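We use cookies to understand how visitors use the Grorkadell Children's Museum website. By continuing to browse, you accept our cookie policy.

Where Does Cotton Come From?
Young Visitors' Reading Series, Textile Gallery
Text by Brittany Petrenko, Education Department

Cotton is a plant fiber. It grows in fields, in warm parts of the world, on a bushy green plant that may stand as tall as an adult's waist. People have grown cotton for thousands of years. Very old pieces of cotton cloth have been found in South Asia and in South America, which tells us that people living far apart learned to use the plant on their own.

This page explains how a cotton plant becomes cloth. Words printed in CAPITALS are listed in the glossary at the end.

The plant in the field

Cotton seeds are planted in spring, when the soil is warm. In the northern half of the world this is often in April or May. The young plants need plenty of sunshine and a steady supply of water. They do not like frost.

After some weeks the plant makes flower buds, and then flowers. On many kinds of cotton the flower is creamy white when it opens in the morning. It turns pink by the next day, and soon after that it dries up and falls away. A small green pod is left behind. The pod is called a BOLL.

Inside the boll are the seeds. Long, thin hairs grow from the skin of each seed, and these hairs are the cotton. They are packed tightly together while the boll is closed. When the boll is ripe it becomes brown and dry and splits open, and the white hairs puff out in the sun. In the wild, this fluff helps the seeds travel on wind and water.

Picking and cleaning

For most of history cotton was picked by hand. It was hard work. The dried boll has sharp points that scratch the fingers, and the fields are hot. In the United States, before the Civil War, much of this work was done by enslaved people, who were forced to labor without pay and without freedom. Their story is an important part of the history of cotton, and it is told in the second room of the gallery.

Today many farms use large picking machines, although in some countries cotton is still picked by hand.

Picked cotton is full of seeds. A machine called a GIN pulls the fibers away from them. The seeds are saved, too. Some are planted the next year, and others are pressed to make cooking oil or used as food for cattle. The cleaned cotton is squeezed into large bundles called BALES and sent to a mill.

Spinning

A single cotton fiber is shorter than your finger and breaks easily. To make something strong, many fibers must be twisted together. This is called SPINNING.

First the cotton is combed so that the fibers lie in the same direction. This step is called CARDING. The combed cotton is drawn out into a soft rope, and the rope is pulled thinner and thinner while it is twisted. The twist makes the fibers grip one another. You can test this at home with a cotton ball. Pull a little of it out gently, twist it between your fingers, and then tug on both ends. Now try the same thing without twisting.

The wooden spinning wheel in our gallery was given to the museum by the Jurić family. Visitors may turn it with the help of a member of staff.

Weaving and knitting

There are two main ways to turn yarn into cloth. In WEAVING, one set of threads is stretched tight on a loom, and another thread passes over and under them. Bed sheets and jeans are made of woven cloth.

In KNITTING, the yarn is bent into rows of loops, and each loop is pulled through another. Loops can open and close a little, so knitted cloth stretches. T-shirts are usually made from a fine knitted cloth called JERSEY.

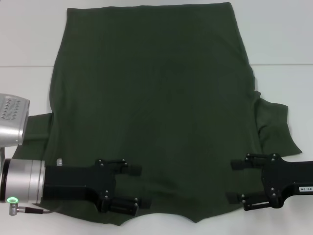 A plain green T-shirt.

If you have a T-shirt of your own, look at it through a magnifying glass. On the outside of the cloth you should find tiny V shapes, standing in columns. On the inside you should find rows of small bumps. They are two sides of the same loops.

Adding color

Most cotton is white or cream when it is picked. A few kinds grow in shades of brown or green, but these are not common. Other colors are added with dye. Long ago, dyes came mainly from plants and animals. The leaves of the indigo plant gave blue, and the root of the madder plant gave red. Most dyes used now are made in factories.

Dye may be added to the yarn, to the cloth, or to the finished garment. The cloth must then be rinsed many times so that loose color does not wash out later.

See it at the museum

The textile gallery holds 2,613 objects, and 200 of them are on display. Damir Krasniqi, our weaving instructor, leads a loom workshop for children aged 6 and older. Each child makes a small bookmark to take home. The workshop has places for 21 children — please ask at the front desk on arrival.

Glossary

BALE: a large, tightly pressed bundle of cotton.
BOLL: the seed pod of the cotton plant.
CARDING: combing fibers so that they lie the same way.
GIN: a machine that separates cotton fibers from seeds.
JERSEY: a fine, stretchy knitted cloth.
KNITTING: making cloth from rows of loops.
SPINNING: drawing out and twisting fibers to make yarn.
WEAVING: making cloth by crossing threads over and under.

Share this page
21 shares | 6 comments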